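4. Changes in the Work of the Sorting Staff

4.1 The station and the daily routine

The textile reuse site in Fuleck receives used clothing from 50 collection points. Before the change, all garments went over long tables where workers took each piece from a pile, opened it, looked at both sides, and put it into the correct bin. The workers call this first step "opening". It needs little knowledge of clothing, but it takes much of the shift, and it was the step that the workers in our first interviews named most often when we asked about pain in the shoulders and wrists.

The company decided to give part of the opening work to two-arm stations from the supplier Trinska. Each station handles one light garment at a time, for example a T-shirt. The judgment about quality stays with the worker, who sees the opened garment and decides where it goes. One worker is responsible for 3 stations and also continues to sort heavy pieces by hand, such as coats and jeans, which the stations do not accept.

Figure 2 shows the inside of a station with a garment on the table. The arms are mounted at the two front corners, so that both can reach the cloth from the front. Each arm has its own small camera at the gripper.

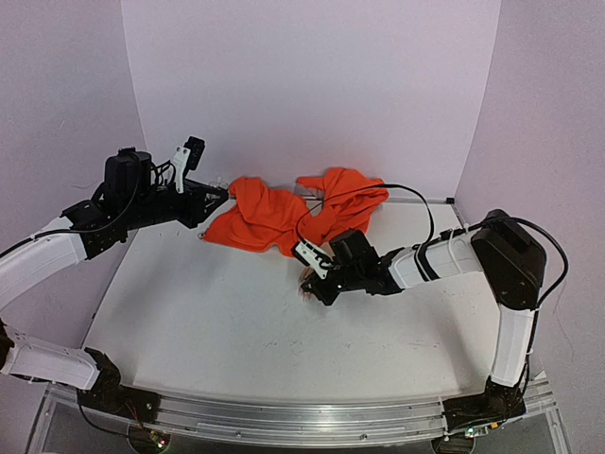
Figure 2. Work area of an opening station, with two robot arms and a crumpled orange garment near the back wall.

The position of the garment is important for the worker. When a piece lies against the back wall, the arms sometimes need several attempts to find an edge. In this case the station waits and asks for help, and the worker must come, move the piece with the hand, and confirm on the screen. During our observation period in August we recorded 2,226 such calls. Most of them were short. However, the workers did not describe them as short. They described them as interruptions, and several said that the walking between stations was more tiring than they had expected.

4.2 What the workers say about skill

We expected that the workers would speak mainly about the fear of losing their jobs. This topic was present, but it was not the largest one. More time in the interviews was used for the question of what counts as good work now. At the hand table, a fast opener was respected by the others, and new colleagues learned by standing next to her. At the stations, speed of the hands has less value. What helps is to know early which piece will cause trouble. One worker explained it in this way: "I look at the pile and I already see the one with the long strings. I take it out before the machine gets it."

This kind of knowledge is not written in the instructions from the supplier, and the company does not pay extra for it. The shift leader told us that she knows very well who has it — she plans the shifts with these persons first — but in the wage system all station workers are in the same group. Mellor and Higuchi describe a similar gap in their earlier study of the Irport laundry, where the staff had learned to prepare the linen for the folding machine and this preparation stayed invisible in the job description.

4.3 Contact between colleagues

A second change concerns talking. The hand tables were placed so that six workers stood face to face. The stations stand in a row, and a worker who serves them is mostly alone. Two older workers asked to return to the hand table for this reason, although they agreed that their shoulders felt better at the stations. The company accepted a rotation of 60 minutes, after which the worker changes between station and table. We observed that the rotation was followed in the morning and often forgotten after lunch, when fewer people were present and the calls from the stations were not answered quickly enough.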